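4. Collecting Demonstrations

4.1 Two ways of showing the task

We compare two ways of giving the robot examples of a pick-and-place task. In the first, which we call hand guiding, the operator holds the real arm near the wrist and moves it through the task while the motors only cancel its weight. In the second, remote control, the operator sits at a desk and drives a simulated arm with a handheld controller that reports position, rotation and the state of one trigger. The trigger opens and closes the gripper. Both methods write the same record: joint angles, gripper opening, and the pose of the flange, sampled at a fixed rate and stored with the camera views.

The real setup is called Wadar and the simulated one Hinar. Wadar was built first, and the dimensions of Hinar were taken from it with a tape measure and then corrected against camera calibration. Remaining errors in the height of the table surface were small enough to be absorbed by the contact threshold described in Section 3.

4.2 Operators and sessions

We recruited 24 operators. None had used either setup before. Each operator completed a short practice block, then one block with hand guiding and one with remote control. The order of the two blocks was balanced across operators. A block ended when the operator had recorded the required number of attempts or when the time limit was reached, whichever came first. Operators could discard an attempt by holding the trigger and pressing the side button, and discarded attempts were kept in a separate log so that we could count them later.

In total the sessions gave 2,000 attempts. After removing attempts that were discarded by the operator, attempts in which the object left the table, and attempts with missing camera data, 1,013 remained from remote control and 569 from hand guiding. The gap between the two methods is mostly due to camera data. During hand guiding the operator's arm often blocked the view of the object, and we rejected any attempt in which the object was hidden at the moment of grasp.

4.3 Task and starting conditions

The task is to lift a small object from the table and place it in a shallow basket. The position of the object and the position and rotation of the basket are drawn at random before each attempt, under the condition that the object starts outside the basket. We did not require the object to be fully visible from the fixed viewpoint at the start. Starts in which the basket wall hides part of the object turned out to be useful, as they force the operator to approach from above and to correct the final position late in the motion.

Early tests placed the basket square to the table edge. Policies trained on those data moved along the same straight path regardless of where the basket stood, and failed when it was turned by hand. Drawing the rotation at random removed most of this behavior. It also made the task slower for the operators, mainly during the first few attempts of each block.
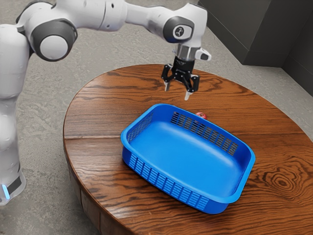
Figure 4. Remote control task in Hinar, with the gripper open over the table. The object lies behind the far wall of the basket.

The open gripper is held above the height of the basket rim until the operator begins the descent. We split each attempt into four phases at recording time: approach, grasp, transfer and release. The boundary between approach and grasp is set at the first closing command, and the boundary between transfer and release at the first opening command after the object has been lifted. Operators sometimes closed the gripper, opened it again and retried. In such cases the last closing command before the lift is used, and the earlier ones are kept as part of the approach.

Phase labels are not given to the policy. They are used only to balance the training batches, as the approach takes up far more samples than the grasp, and a policy trained on unbalanced batches tends to hover over the object without closing.

4.4 Cleaning and resampling

Remote control recordings contain short pauses where the operator stops to judge depth. We remove any pause in which the flange moves less than a set distance, except in the window just before a closing or opening command. Removing pauses in that window caused the policy to close too early. Hand-guided recordings contain few pauses but more jitter, and they are smoothed with a low-pass filter applied forward and backward so that no delay is added. Gripper commands are left unfiltered in both cases.

All recordings are then resampled to a common rate and converted with Dudás, our in-house tool, into the format expected by the training code. Training and test splits are made by operator, so that no operator contributes to both. The policy architecture, Lusska, is the same for the two data sources and is described in Section 5.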